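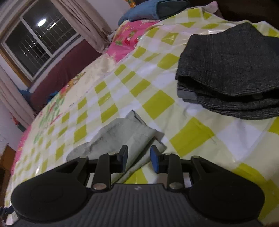 Checkered sheet spread over a bed.

Miniature painting, evening class – Session 6 notes
Basing and varnish

Tutor: Nuria Negash. Wubit Endale covers the second half.

Recap from last time: highlights go on thin. If you can see a hard step between two colors from arm's length, glaze over it with the mid tone. Don't go back in with the highlight until its dry.

Bases first. Most people leave them to the end and then get glue on the boots. Do the base separate if the model is pinned, together if it came molded on.

Order of work:
PVA on the base top, thinned a little, old brush
Coarse grit, then fine sand over the gaps
Tap off the extra, leave it alone
Thinned PVA again over the top to lock it down
Dark brown wash, drybrush tan, drybrush bone (edges only)
Rim in one solid color, two coats

Leave 15 minutes between washes at least. Longer in July when the room is humid.

Tufts and static grass go on after varnish, not before. Matte spray turns grass chalky. Lemlem lost a whole squad of bases this way and had to scrape them.

Scatter – keep it low. One big rock per base is plenty. A cork chunk torn by hand looks better than cut. Check the model still fits next to its neighbors, esp. if you play with them in ranks.

Varnish
Gloss = tough. Matte = looks right. Best is both, gloss first, matte over it once the gloss has cured overnight.
Brush-on: thin coats, don't scrub, watch for pooling in cloaks and under arms.
Spray: short passes, start and stop off the model. Not in damp weather. Test on a spare base frist.
Metallics – matte kills the shine. Pick out blades and trim with gloss again by brush.

Decals: gloss under, softener, press, gloss over, then matte with everything else. Covered properly in the vehicles session.

Bring next time: 5 finished bases, any size, plus one you think went wrong. Old brushes. A pot or tin lid for mixing.

Homework swap – Zewditu K. and Zewditu S. have each others bases from last week, please sort out before Friday.

Doors open at 6. Water pots get rinsed in the back sink only.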